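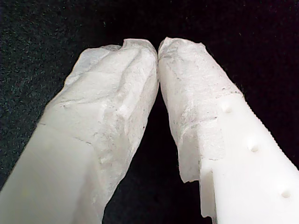 I finally made it to the Lostitz small press comics fair, after three years of promising myself I would, and I came home with a bag so heavy the strap left a mark on my shoulder. What a day!

The fair takes up both floors of the old spinning hall behind the train station. Doors opened at ten and the line was already past the bike racks when I got there, mostly people with empty backpacks who clearly knew what they were doing. There were 32 tables this year, all of them run by people who write, draw, print or staple the books themselves, plus a back room for talks and a corner where you could leaf through old issues without buying.

I started upstairs with Grideo, which I only knew from their anthology. Number 18 had come off the press that week and it's a beauty: two colors, rough paper, and a long silent story by Lungile Ngubane about a night bus driver that I read standing up, blocking the table, until somebody politely asked me to move over. She works on a strict six-panel grid and then breaks it exactly once, on the second-to-last page, and I gasped. I bought two copies, one to lend.

Next to them was Bretex, a publisher I'd written off as the superhero parody people. I was wrong about that. They still do the parodies (the new one has a hero whose only power is finding parking, and it's funnier than it should be), but they've also begun a detective monthly called Urban, drawn by Jozef Wouters. The first issue had a print run of 600. Jozef was signing, and he did a little ink head of the detective in every copy, never the same expression twice. Mine looks worried.

I asked him how far ahead he was and he pulled out the pencils for issue 4, right there on the table. Big loose pages, lots of rain. He letters by hand as well, which explains why the balloons sit so nicely in the art.

Lunch was a potato pancake from the stand in the yard, eaten on the steps with my new books held well out of the way of the grease.

The talk I'd come for was at two, on whether a small press should even try to put out a monthly. Kamil Rusnák moderated and the room was full, with people sitting on the floor along the radiators. Kamil had brought his own sales numbers from a series he gave up on, and he went through them issue by issue — the big first month, the drop, the long flat stretch where the same loyal readers kept showing up. I could have listened for another hour. He thinks most stories would do better as one fat book, once a year.

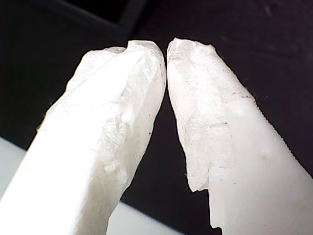

Sorin Hoxha disagreed from the second row, saying that a yearly book gets one chance to be noticed and a monthly gets twelve, and that he would never have finished anything without a printer waiting for his files. Half the room clapped. Kamil laughed and said he'd missed enough of those deadlines to know the feeling, and then it turned into a really good argument about shipping costs and whether shops will reorder a number two when number one is gone.

I'm with Sorin, for what it's worth. I love the wait between issues, and I love a letters page.

Downstairs I spent the last of my cash on minicomics. The best is Brian Kaijage's thing about his grandmother's radio, eight pages folded from a single sheet, with a map of her kitchen on the inside.

Next year's fair is planned for February again, and they want to add the Sunday. I'm bringing a backpack.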